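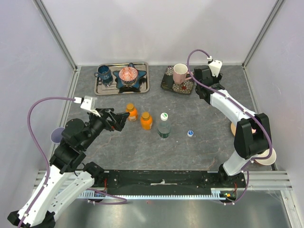
I rewrote the motion planner for the two-arm cell over the last fortnight, and most of the time went on one thing: stopping the arms from waiting for each other.

The old version, which I called Flatley, planned each arm on its own and then locked the middle of the table. Whichever arm asked first got it. That was safe, and very slow. With bottles in the centre and mugs and bowls further out, nearly every job needs the middle at some point, so one arm spent a lot of its day parked.

The new one is called Drusby. It plans both arms together over a short window and replans every 20 ms. If no joint path turns up in time, it slows the second arm along the path it already has. I tried stopping it dead first, but the restarts were jerky and the grippers overshot.

Two things took longer than they should have.

The cables. Each arm has a purple cable running down from the wrist module, and my collision model had bare links only. I now wrap the forearm and elbow in fatter capsules. It's crude, and it rules out a few poses that would be fine, but I can live with that.

The clear bottle. Depth on the orange ones is decent. On the clear one I mostly get the table behind it, plus the cap. For now I find the cap and drop a cylinder of fixed height under it. The shiny tray has a similar problem, so I fit a plane to the tabletop and ignore any points below it.

I ran 3,000 planning requests from the old logs through both versions. Median time from request to first motion went from 620 ms to 215 ms. The worst cases haven't improved much, and they're nearly all reaches over the tray to whatever is standing at the back.

Next is the config loader, which still reads the gripper offsets from two different files. I've been putting that off since November.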